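Suvside Dialogue Project
Progress report to the Söderlund Fund, second period
Prepared by Selma Kelmendi

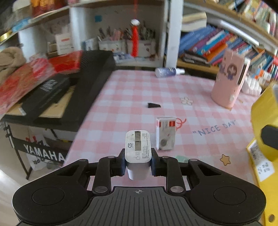
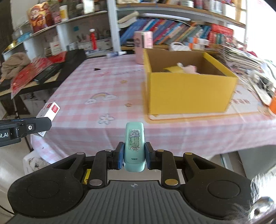 A white power adapter, and a mint-green stapler with a jellyfish sticker.

TALKS AND MEETINGS

The working group on the Dritmont and Skitley border crossing met 10 times in this period. Both delegations attended every session. Gudrun Sjöberg chaired the first six and Märta Sandberg the rest.

The parties have agreed on opening hours for the crossing and on a shared form for farm vehicles. They have not agreed on who inspects livestock. Dritmont wants joint inspection on the bridge. Skitley will accept it only on its own side. A draft from Gunnel Åberg that would alternate the location by month is with both delegations, and we expect written replies in August.

The session on water rights ended early when the Skitley delegation asked for new instructions from its council. It resumed the following Wednesday with the same agenda, and no text came out of it.

Public consultation

We received 1057 responses to the household survey against a target of 200 per district in four districts. Returns from the two northern districts were lower than in the south but still above target. Permit fees were the most common complaint. Maj-Britt Isaksson is coding the open answers and has finished nearly 91 percent of them.

Spending

Interpretation costs are over budget after the extra water session. Travel is under. We ask permission to move the unspent travel money to interpretation for the next period. No other changes are requested.

Next period

Livestock inspection goes back on the agenda once replies are in. The survey summary will be sent to both councils before it is published.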